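Cell 3 at Clastow, maintenance notes, 22 October 2026. Two arms, one table, a shared set of desk items: three-tier organiser, pens, gel tubs. Posting the checklist as I go, mostly for the Drumell people who are building the same cell.

1/ Cables first. The purple camera leads go from the wrist module over the wrist and back along the forearm. One tie on the forearm, no more. The arch above the wrist has to stay tall enough for a full wrist roll. Pull it tight to look neat and you will be replacing connectors by March.

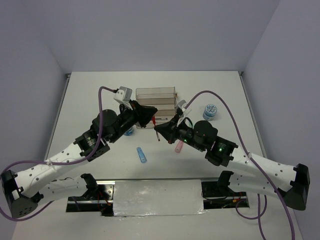
2/ Passing a part between arms is where base alignment shows up. If one base has crept along the rail, both grippers still report a good position and the tool gets twisted between them. We re-torque the base bolts, then run 47 slow handovers before going back to normal speed.

3/ Ties: check for rubbing on the forearm edges. The links have a lot of screw holes and a cable will find the sharpest one. Replace a tie if it slides under finger pressure. Flush cutters only, a spiky tie end will saw through the neighbouring lead.

4/ Organiser position matters more than people expect. Ours is clear plastic and the depth estimate on it is poor, so the approach height is taught by hand and stored. Move the organiser and you reteach it. Lundgren's default clearance was too low for the top tier and we raised it.

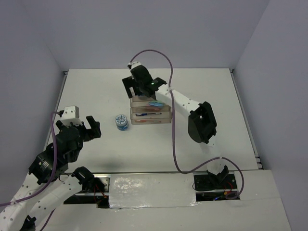 5/ Approach with the fingers open and come down vertically. Sideways entry catches the rim and shifts the whole stack, and then every stored pose for the tiers is wrong by the same amount. Easy to spot in the log, dull to fix.

6/ Cycle counter on the right gripper reads 1,649 since the last finger change. No set limit. We change fingers when the tips stop meeting squarely, checked with a feeler gauge — the counter only tells us when to start looking.
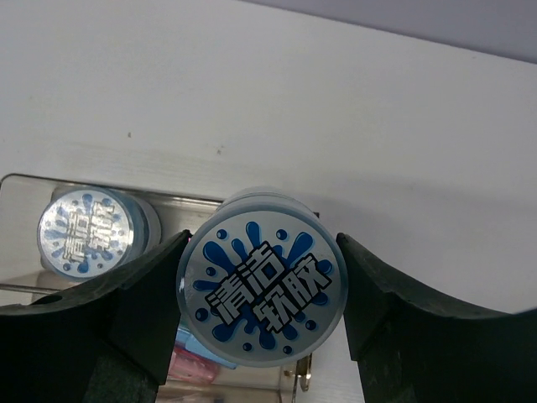 7/ Round lids are the hardest test for finger wear. Worn tips let a tub rotate in the grip before they let it drop, so watch the printing on the lid during a lift. If the angle changes, log it as slip.

8/ Wipe the finger faces with a dry lint-free cloth. Solvent softens the Hirkska pads. Camera lens after that, with a clean cloth, never the same one.

9/ Whole routine took 49 minutes. Next job is the loose connector on the left base, waiting on a part.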